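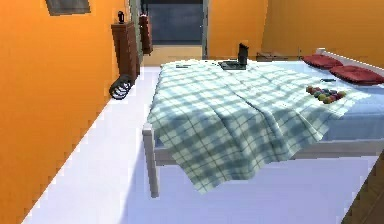

Bedroom with the orange walls.

ABOUT US

Vivska is a private members' social club for couples and singles over 21. Members only, no walk-ins, no exceptions for your mate who's only in town the one night.

Started by Danica Vidmar in 2000, from a rented room over a tyre shop, with a borrowed stereo. Moved twice since. Now at Zerness House, end of the lane, ring the side bell not the front one.

We have 261 paid up members at the moment. Waiting list is open but slow, sorry. Ages from early twenties to one gentleman of 63 who would like it known he is the best dancer.

What it costs: £388 a year per couple. Singles please email, it depends on the night. Soft drinks included, bring your own bottle, we don't have a bar licence and are not going to get one.
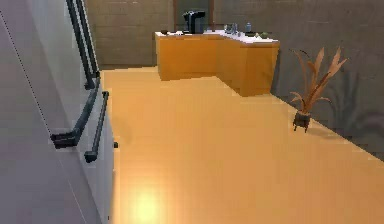 White fridge, dark handles.

House rules, short version. Ask first. No means no and you only get told once. Phones go in the lockers at the door. Dont turn up drunk. Real names stay inside. Full version is sent with your joining pack, please do read it, people don't.

Zawadzka nights (first Saturday, dressed up, music till two) are the busy ones. Dasoso is the quiet evening, mostly talking and cards, good for new couples. No pressure to do anything at either, plenty of people come for the company and go home by eleven.

New member evening is September 29, 2019, doors at eight. Bring photo ID, both of you. Parking in the lane is tight so share a car if you can, and keep the noise down when you leave, we have neigbours.

Questions to Danica via the contact form. She answers most mornings.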